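Speaker notes: "When the tax office calls the finance director"
Omid Azimi, 31 October 2023
Session for in-house counsel and finance leads

Start on time. People are still getting coffee, so spend the first minute on who I am and skip the firm history. I advised Zumden through most of its dispute and I have permission to talk about what is already in the court papers. Anything outside the papers I will not answer, and I should say so now so it doesn't come up later.

Background. Zumden sells phones and home appliances. It set up its local company in 2011 and paid royalties every year to Nirier, the parent abroad, for use of patents and software. The payments were booked, audited and reported to the bank. For years there were no questions.

In June an enforcement team opened a file. The allegation was that the royalties were a way of moving profit out of the country. The first order froze four bank accounts. The amount frozen was 408 million, which the company said was most of its working cash.

Pause here. Ask how many in the room know which of their own accounts pay salaries. Expect few hands.

What happened next, in order:

The bank told the company about the freeze by letter. The letter arrived after the payroll run had already bounced. 1540 people were not paid on the day they expected to be.

The finance director was asked to come in for an interview. He went without a lawyer. He thought it would be a short meeting about documents and he was there for nine hours.

He was called back three more times. In its court filing the company said he was pressed to sign a statement he did not agree with. The agency denies this. I take no position on it today and the court has not ruled on it. Say this slowly, as it is the part people misquote. 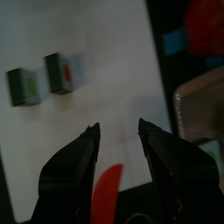
Slide 6

Part two is about the interview itself. Most of the questions I get are on this.

Read the summons before anything else. Look for the section of law it is issued under. A witness summons and a summons to someone under investigation can look almost the same on the page, and the rights attached are different. Zumden's legal team did not see the first one until two days after the interview.

Ask in writing whether a lawyer can be present. In some places the lawyer can sit in the room, in others only where they can see and not hear. Get the answer in writing too.

Bring copies, keep originals. At the second interview the director handed over a binder of original bank advices. The company spent weeks rebuilding that set from the bank's records. The full set came to 3157 pages.

If a statement is offered for signature, read every line. If it is in a language the witness does not read well, ask for a translation. If a correction is refused, write to the agency the same day and say what was wrong. A complaint made the same day carries more weight than one made in a court filing months later.

Example for contrast: Bassi, a parts supplier, got a similar summons in the same inquiry. They had a one-page instruction at the front desk saying who to call. Their counsel was on the phone within the hour. The interview was moved by a week and lasted one afternoon. Do not oversell this. Bassi's payments were much smaller and their accounts were never frozen.

Where the case stands. The court allowed Zumden to use the frozen accounts for wages and rent. The main challenge is still pending. The Brirnside hearing was put off twice and I have no new date.

Questions I expect:

Can the company pay for the director's own lawyer? Usually yes, but check the articles and the insurance policy. Their interests may separate, so it should be a different lawyer from the company's.

Should staff be told? Yes, short and factual, on the same day as the freeze.

Can we talk to the press? One person only, and nothing about the interviews.

If time is short, drop the insurance point and go straight to the front desk instruction. The handout has a blank version. Leave copies by the door.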